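1/6 In der norwegischen Promiwelt geht es gerade um eine Website. Hjørdis Nygård und Jordan Lambert stehen auf der Seite ihrer Familienstiftung Mornora seit Freitag ganz unten, noch hinter dem Archiv.

2/6 Bis Mai war das Paar dort auf Platz 2 zu finden, direkt nach Hjørdis' Vater. Die Biografie hatte 1.644 Wörter. Jetzt sind es 80 — und ein altes Porträtfoto.

3/6 Die Stiftung spricht von einer »redaktionellen Neuordnung«. Alle Einträge seien nach aktiven Ämtern sortiert. Hjørdis hat ihren Sitz im Kuratorium im Winter abgegeben, Jordan hatte nie einen.

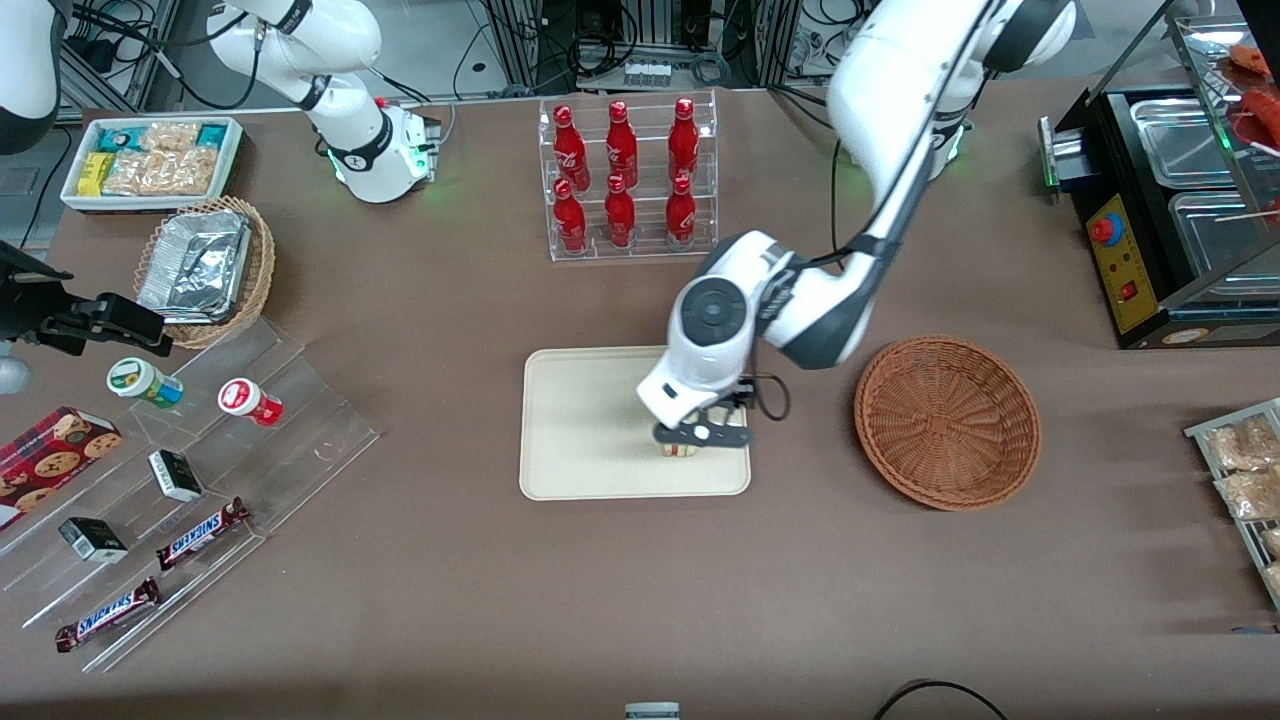 4/6 Was dagegen spricht: Ihr Bruder hat ebenfalls kein Amt mehr und steht weiter oben. Auf meine Frage dazu kam von der Pressestelle bisher keine Antwort.

5/6 Das Paar selbst äußert sich nicht. Jordan war am Freitagabend bei der Premiere von »Okside« in Oslo, allein und ohne Interview. Hjørdis soll auf dem Landsitz der Familie gewesen sein. Bestätigt ist das nicht.

6/6 Zum Sommerfest der Stiftung sind beide nach meinem Stand eingeladen. Die Sitzordnung macht wieder die Agentur Kauppinen und wird erst kurz vorher verschickt. Ich trage hier nach, sobald ich sie habe.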